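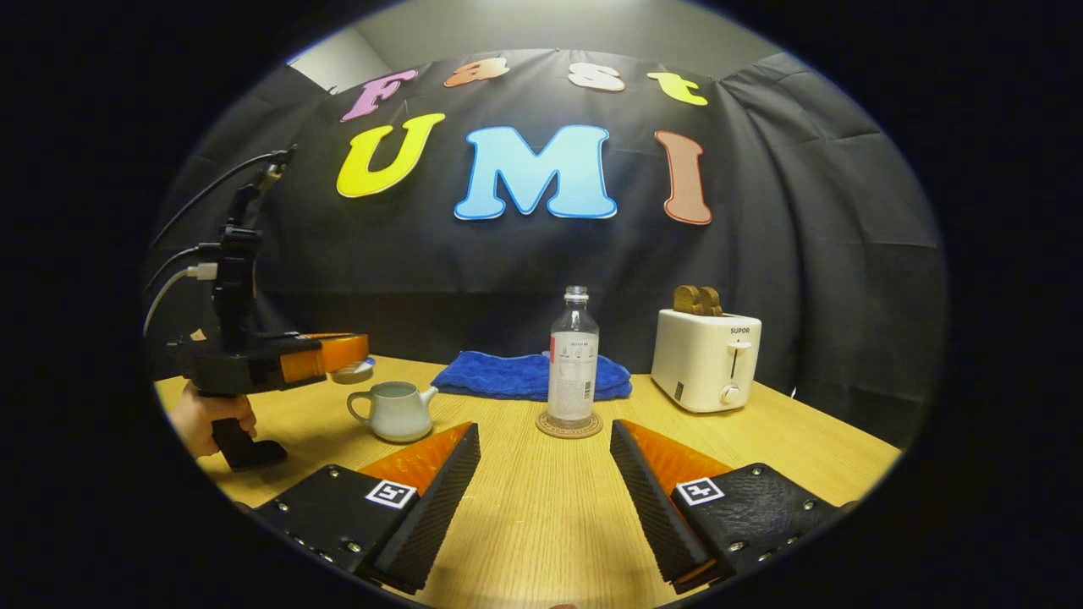
Tuesday, big oak table, black cloth and foam letters up behind.

OK, dye notes before I forget which jar is which. Second go at the madder bath for the Kirkarside wool, and I'm a lot happier with it than I was with the August batch (which came out the color of canned salmon, sorry to whoever got those mittens).

Soaked the skeins overnight in plain water this time, then alum, then straight into the pot. Kept the heat down so it never got past 107 on the kitchen thermometer. Last time I let it creep up while I was on the phone and the browns came out, so now the thermometer lives clipped to the pot. Left everything in for 4 hours, turning it whenever I walked by.

Results so far: the Kirkarside took it beautifully, a proper brick red! The Peto yarn is blotchy at one end. I think I tied it too tight, figure-eight ties next time and looser than feels right. The little Ellumcombe sample barely took any color, and I'm starting to wonder if there's still spinning oil in it. Going to scour two more lengths with the Martinelli soap and try again in the leftover bath.

Speaking of which, DON'T dump the leftover bath. It's in the lidded bucket under the sink and there's easily a good peach left in it, maybe two rounds if we go pale.

Water question again. Tap water here is hard, and madder is supposed to like that, but I did one mini skein in rainwater just to see and it went more orange. Kind of love it? Tagged it with 5 knots so it doesn't get mixed in with the others.

To do: order alum, we're down to the scrapings. Light test strips in the south window, half covered with card. Find the good strainer. Weigh the fiber BEFORE it gets wet, I keep writing this and I keep not doing it.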